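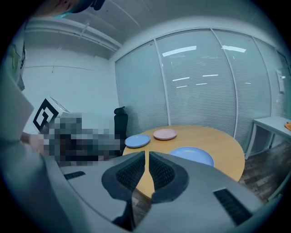
La table ronde, le retour. Pas un anniversaire, pas Noël. Juste déjeuner. Et pour ça, depuis quelques mois, on ressort les assiettes de couleur. Pastel, surtout. Rose pâle, bleu ciel, un peu crème glacée, un peu cantine d'autrefois.

Chez Zumness, la série Dendlow est partie en 3 semaines. Restockée en mai, repartie aussitôt. 18 euros la grande assiette, pas donné, mais le rebord est relevé et la sauce reste dedans. Bon point. Arroyo fait moins cher, des tons plus froids, un bleu qui tire au gris. A voir en vrai avant de commander, les photos du site mentent un peu.
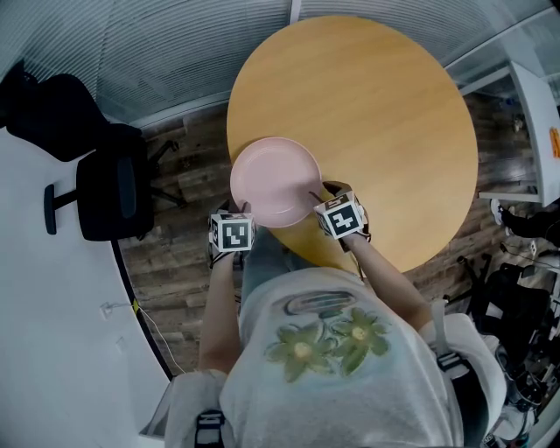

Mettre la table, donc. Vite, sans nappe. Sur du bois clair le rose suffit à lui tout seul, inutile d'empiler sets, sous-assiettes, chemin de table et tout le bazar. On prend l'assiette par le bord, à deux mains, on la pose, on recule d'un pas. Trop près du bord ? On repousse. Les puristes mesurent, nous non.

Deux teintes, pas plus. Trois si la vaisselle est unie et la table grande, et encore, ça vire vite au goûter d'enfants. Evitez le service complet assorti, ça fait liste de mariage. 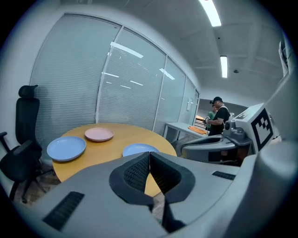

Reste la question du dépareillé. Combien de chaque ? Le plus simple marche très bien : une rose, deux bleu clair, sur un plateau rond couleur miel, et l'oeil fait le reste. Pas besoin de fleurs. La chaise de bureau noire à côté ne gêne pas non plus, on mange bien où on travaille maintenant. Une rose seule au milieu de bleues, ça réveille. L'inverse marche aussi, en plus sucré.

Côté entretien : lave-vaisselle oui, micro-ondes ça dépend des séries, regardez dessous. Les Asetus mates marquent aux couverts, dommage, la couleur était la plus jolie du lot. Empilées, glisser un essuie-tout entre chaque. On oublie toujours, et aprés on râle.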